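# How a Robot Learns to Clean a Chair

Suppose you wanted a robot to clean a chair. You would probably say, "Robot, clean that chair." The robot would do nothing, and it would do it very politely.

That was the first meeting of the Rurell Robot Club. We had a robot arm called Vetine, a bucket, and big plans. Vetine had an arm that could bend in all sorts of directions and no idea what a chair was.

## What does "clean" mean?

You know what clean means, even if your bedroom suggests otherwise. A robot needs it broken into small pieces:

- Find the chair.
- Find the messy part of the chair.
- Hold the sponge, but don't squash it into a pancake.
- Press, wipe, look again.
- Stop when the mess is gone.

That last step is harder than it sounds. Our first program had no "stop" in it. Vetine wiped the same corner for 35 minutes while we ate lunch.

## Learning by watching

One way to teach a robot is to write down every single move. We tried it. It took us most of April, and then someone shifted the chair a little to the left and Vetine scrubbed the air beautifully.

The other way is to show it. A person does the chore, and a camera up near the person's eyes records the hands at work. Each recording is called a **demonstration**. A computer program looks through a big pile of them and hunts for patterns, such as where hands go when there is a white squiggle on a seat.

One demonstration is not much use. Our club made 70, and every member now has strong opinions about sponges. Cut into short bits, they came to 3160 clips, which we stored on a computer named Yen. Yen is slow and makes a noise like a hair dryer, but it has never lost a clip.

## Why two hands?

Try wiping a chair with one hand. Go on, we'll wait.

It slides, doesn't it? People put the other hand on the seat to keep it steady, and they hardly ever think about it. Vetine has one arm, so it chased its chair across the room like a very slow dog. For the Stamura Cup we are adding a second arm -- or a heavier chair, if the money runs out.

## Try it yourself

Ask a friend to be the robot. Give them a dry sponge and tell them how to wipe a table, using only words. They must do exactly what you say and nothing else. If you say "wipe" and forget to say "pick up the sponge," they should wipe with an empty hand and look pleased about it.

Then swap places. It is only fair.

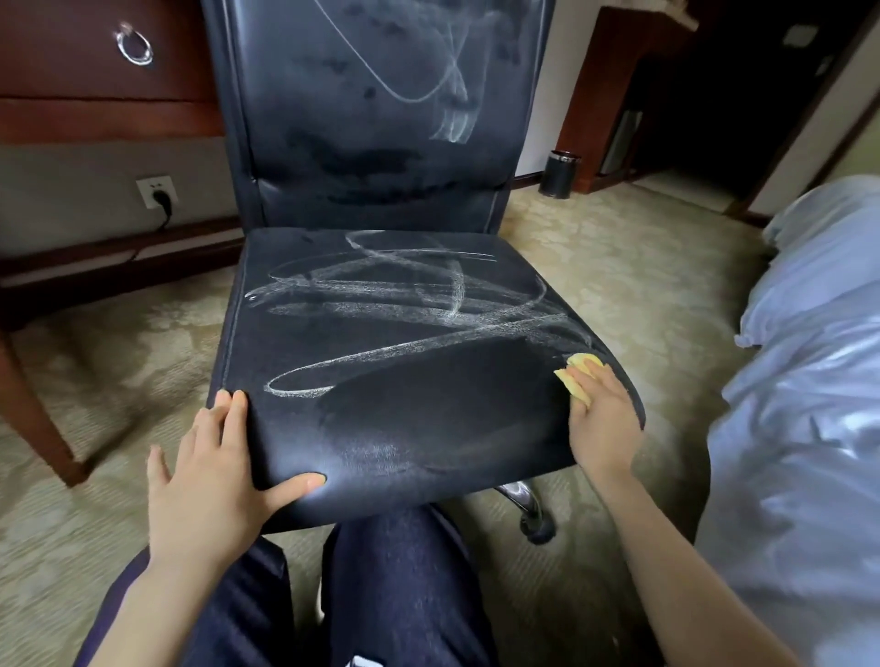

**Why does a robot need so many demonstrations of the same chore?**

Because every chair, room and mess is a bit different. If a robot has only been shown one of each, it may get stuck when something changes. Lots of demonstrations help it work out which parts of the job stay the same.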